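Sultora Reviews: README

Sultora Reviews is a set of 1219 short reviews of streaming comedies, with a star rating and a few hand-made labels for each one. The reviews were written for the Sultora newsletter and are shared with the consent of the people who wrote them. Gergely Jakab maintains the files.

What is in a record

Each record is one review of one season of one show. The fields are:

id: a number from 1 to 1219
show_type: new, revival, prequel or spinoff
season: a whole number
rating: 1 to 5, half stars allowed
text: the review as published, with no headings
seen_original: yes, no or unknown
finished: yes or no

The field seen_original only applies to revivals, prequels and spinoffs. It says whether the reviewer had watched the earlier show or movie before writing. For new shows it is left blank. We added it after noticing that fans of an original tend to rate its follow-up either very high or very low, and a plain average hides that.

The field finished says whether the reviewer watched the whole season. Some reviews were written from the first few episodes and say so in the text.

Length

Reviews run from 20 to 800 words. Anything shorter than 20 words was dropped. Longer pieces were left out and may come later as a separate file. 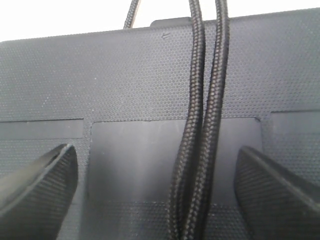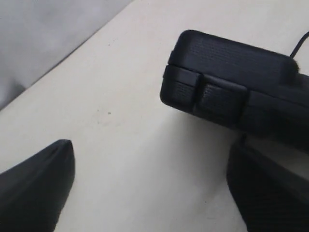
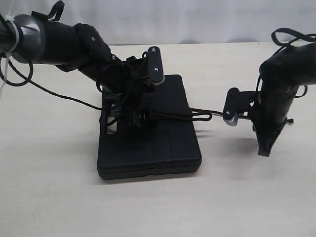
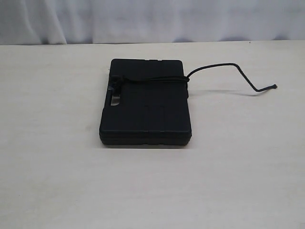

Labels

Two readers labeled every review for tone (warm, mixed, cold) and for spoilers (none, mild, heavy). Where they disagreed, Gergely Jakab read the review and picked one. The file labels_raw.csv keeps both first answers, so you can see where the disagreements were. Most of them are between mixed and cold.

A spoiler is heavy if it gives away the ending of a season or the death of a main character. Naming a surprise guest star counts as mild. Jokes quoted in full are not treated as spoilers.

Splits

The first 600 records by id are the training split. The rest are for testing. Ids were shuffled once before the split, so they say nothing about when a review was written. If you use the Clukex loader, it reads the split from splits.csv and ignores the order of the main file.

Known problems

Kondosberg, a six-part comedy about a ski town, has far more reviews than any other show. It was the newsletter's group watch in December. Drop those records if you want an even spread.

Ratings from the early issues were given out of ten and then halved. A few of the texts still say things like "seven out of ten."

Cast names are spelled as the reviewer spelled them. Accents are often missing. Ó Gríofa, the landlord in Kondosberg, shows up in several spellings, and we have not fixed them.

Use

The files are free for teaching and research. Please do not reprint whole reviews in another publication without asking first. To report a wrong label, open an issue with the record id and the label you think is right. Corrections go into the next version and are listed in changes.txt.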